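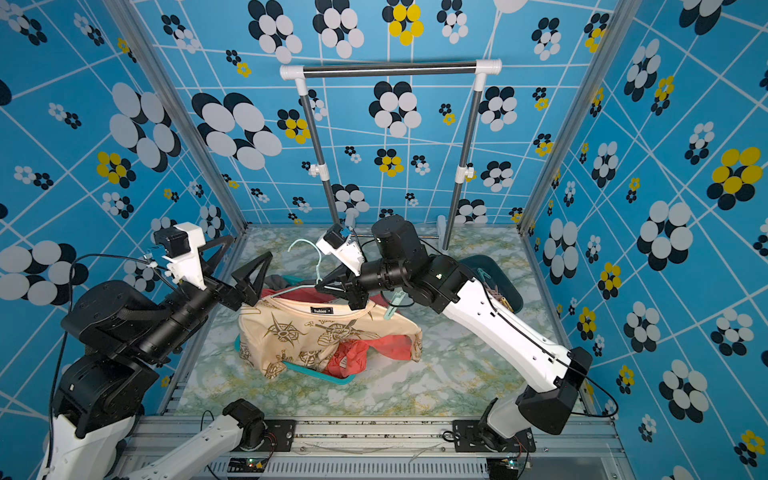 Right arm stopping during hanger pickup — notes, March

Cell: Folten, the two-arm one with the flowered walls
Task: shirt onto hanger, hanger onto rack
On shift: me (Siiri), Abílio in the morning, Ermelinda after lunch

What happened

9:40. Right arm stopped with a hanger in the fingers. No bang, no jerk. The wrist motor reported overload, the controller cut torque to the whole right side, and the forearm sank until the fingers were resting on the laundry. Left arm kept going. It finished its reach as if nothing was wrong and came within a finger's width of the right gripper before Abílio hit the stop.

The second part bothers me more than the first. An overload on one side is supposed to hold both sides. It did not.

Cleared the fault, homed both arms, restarted. Ran fine until 10:25, then the same thing again, same joint. Third stop at 11:10. After that I took it off automatic and we worked by hand control only.

So 3 stops in the morning, out of 26 tries. Log saved under Pikow, folder "wrist overload".

What we checked

Supply voltage at the right board, under load. Steady. Green light stayed on through all three stops, so the board is not dropping out.

Motor wires at the base. Pushed on each connector with the arm powered and holding. No change.

Temperature. I put my hand on the wrist motor after the second stop and it was warm, no worse than the left one. The logged value agrees. Not a heat problem.

Finger screws. Two on the right gripper were a quarter turn loose. Tightened. I don't think it matters here but it should be on the weekly list and it isn't.

Then went through the current trace with Abílio. In all three cases the wrist current climbs for a little under a second before the fault, while the commanded position keeps moving up and the real position stays where it is. The arm is pulling on something that won't come. With hangers tangled in clothes that is easy to believe. On the second stop Abílio saw the hook of one hanger caught through the neck of a shirt, and the whole pile was being dragged along with it.

Lift speed was also changed last week. Cristóvão raised it to save time per cycle and told us, but the overload threshold was left at the old number. Faster lift, same threshold, heavier tug when a hanger snags. I set the lift speed back and ran by hand control until lunch with no stops. That is too few runs to say much.

Why the left arm kept moving

Ermelinda found this one at 2:15. The linked stop is a setting in the Zacharias config, and there are 2 copies of that file. The one we edit has it on. The one that loads at startup is older and has it off. She thinks it has been this way since the controller was swapped after the power supply work, and the dates on the files fit.

Changed the startup copy and deleted the other one. Then tested: held the right wrist by hand (gloves, low torque mode) until it faulted. Left arm froze at once. Did it the other way around, left faulting and right moving. Same result. Repeated both tests after a full power cycle and the setting stayed.

Until this is confirmed on the other cells, treat the linked stop as not working. Keep a hand near the stop button and don't reach in for a fallen hanger because one arm looks dead. I have done that myself. Abílio had his sleeve over the front rail at the first stop, and the left arm was live the whole time.

Also: the sinking forearm

When torque cuts, the arm drops. It was low over the clothes this time and landed soft. If it faults higher up, near the hanging bar, it could come down on the rack or the bin of clothespins. Lourenço suggested a slow lowering on fault in place of a straight cutoff. The motors can do it for overload but not for loss of power. He will write it up. I would like to see it on the bench before it goes in the cell.

For the snagging itself, two ideas:

— Watch wrist current during the first part of the lift, and if it climbs, open the fingers and try again from another angle. Cristóvão says he can do this without retraining anything.
— Small test lift first, then pause, then the full lift. Costs time. I prefer it anyway.

To do

Check startup config on the Lendwood cell and the spare. Ermelinda, before anyone runs them.
Lift speed stays at the old value until the threshold has been looked at. Please don't change it back.
Add finger screws to the weekly list. Me.
200 hanger pickups on the Folten cell at the old speed, someone standing there the whole time. Write down every snag, including the ones that come free without a fault.
Ask Lourenço if the fault log can record both arms. At the moment it only keeps the side that tripped, so for the left arm all I have is what Abílio and I remember.

4:50. Cell powered down, tag on the switch. Key is in my drawer.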